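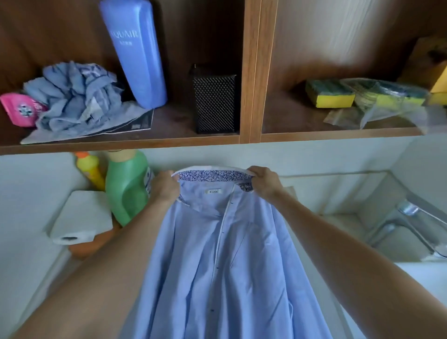

Take the full price when they book and write the refund rule next to the button, was the advice of Rania Masri under my earlier post about our wine dinner. I thanked her, but I am still not sure it fits a place like ours, so I ask it again with more details.

Posted by Tarura in Small Restaurants and Cafes

We are a small cafe, open for breakfast and lunch. In June we want to make an evening with a set menu and live guitar, at one fixed price, with two seatings. The first wine dinner we made with bookings by phone and no payment. Two tables did not come and did not call, and we had already bought the fish. After everything was paid we lost $200 on the night. For a big restaurant it is small money. For us it is the pay of the musician.

My husband says that our guests are neighbors and they will be offended if we ask for money before they eat. Many of them are older and do not like to pay on the internet. But I also cannot cook for empty chairs.

What do you do in such a case – full payment, a deposit, or only a card number that you charge if they do not come? And what do you say to somebody who cancels in the afternoon of the same day, when the food is already prepared? I would like to have a rule that I can explain on the phone in one sentence, in a friendly way.

One more thing, maybe it is important. The menu has a choice only in the main course (lamb or a vegetable dish). The rest is the same for all.

Andard

I have a place of similar type and I tried all three.

The card number without a charge looked the kindest, but it gave me the most trouble. When I charged one lady for not coming, she told her bank that she did not know this payment, and the bank returned the money to her. I had only a note in my book as a proof. Maybe with a proper booking system it is easier, I did not have one.

The full payment works well for evenings with music, in my experience. People understand it as a ticket. So my suggestion is to change the word. Do not say "prepayment" and do not say "deposit". Say "tickets for the dinner are at the counter or on our page". Your older neighbors can come in for a coffee and pay in cash, and you give them a printed card with the time of the seating and the main course they chose. I like these cards very much, because in the evening they put them on the table and the waiter does not have to ask who has the lamb.

For cancellations my rule is this: until noon of the day before, you get your money back. After this the ticket is not refunded but you can give it to a friend. I have never had a person angry about the friend part. A few were a little angry about the other part, but they read it before they paid, and I show it to them politely.

If somebody is really ill, I give a credit for another evening. I do not write this in the rules. I decide it myself, case by case, and I advise you to do the same.

Please also think about the drinks. If they are not included, write it in the same size of letters as the price. I had more discussions about this than about refunds.

Ask also your accountant when the ticket money counts as income. In my case the answer was different from what I expected, and I had to correct a whole month.

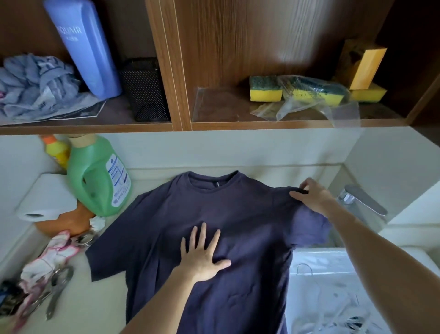
Chidiac

just charge everybody, they will get used to it. we send our dinners to 2000 people on the email list and the ones who complain are always the ones who would not come anyway

Flokora

I agree with Andard about the word "ticket", but I would not ask the full price the first time. In your place I would ask for half at booking and half at the table. The guest feels that he still has something to decide, and you have at least the fish covered. When they know your evenings and trust you, you can move to the full price.

For the sentence on the phone, you can try this one: "We cook only for the guests who are booked, so we ask for half now, and you can change your mind until noon the day before." I said it many times and mostly the people answered "of course" and asked about parking.

Please keep a short waiting list as well. When a neighbor cancels at four in the afternoon, I call the first name on the list, and if the chair is filled I give the money back to the one who canceled, even when I do not have to. They remember it.

With two seatings, be careful with the guitar player. Mine took his break exactly when the second group sat down, and they thought that the music was finished. Agree the breaks with him before you print the times.

Tarura

Thank you to all. I showed the page to my husband and he likes the idea with the printed cards. We will try half at booking, and cash at the counter for those who want it. Flokora, do you tell the people on the waiting list until what hour they can expect a call? I would not like that they sit at home in good clothes and wait.

Flokora

Yes, I tell them until five. After this I do not call anymore, and if there is a free chair, it stays free.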